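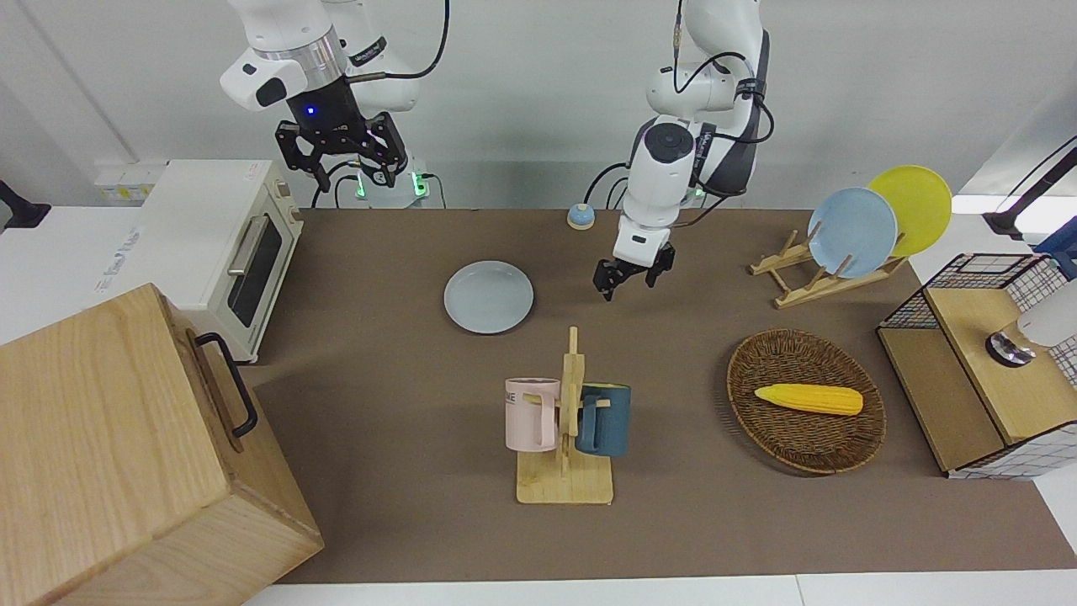 How to Dry Dishes Without a Proper Kitchen

Every guide to washing up assumes you own a draining board. I have a table, a toaster oven and a wall. If you are similarly blessed, read on.

What you need

A dish rack. Mine is wooden and came from Wilus, where it was sold as a two-tier rack. The second tier is the part you dry things under.
A table cover you don't love.
2 dish towels, one for the dishes and one for the floor.

Step 1. Pick the spot

Put the rack near the wall, away from the toaster oven. You want to be able to pull the oven door all the way down without knocking over a cup. Try it with the rack empty. I tried it with the rack full and now own fewer cups.

Step 2. Protect the table

A soft cover looks nice and drinks water like a camel. Fold a towel under the rack, with an inch or two sticking out at the front, where the drips go. Change it every night. In August, change it twice.

Step 3. Load from the back

Big plates first, against the wall, all facing the same way. Bowls go in front, tipped forward so they don't hold a little pond. Mugs go upside down at the ends. Silverware gets dried by hand, sorry.

Step 4. Walk away

Give it an hour. Polishing a plate with a damp towel just moves the water around – I did this for years and called it housework.

Step 5. Empty it

The rack is not a cupboard. I say this as a man who ate off the same plate from a Bindano dinner set for a whole winter, straight from rack to table and back again.

Once a month, scrub the wood with dish soap, rinse it, and stand it on end until it's dry all the way through. Skip the oil until then, or you'll seal the damp in.

107 comments
656 shares

Contact | Copyright Pundonden Home Notes | Back to top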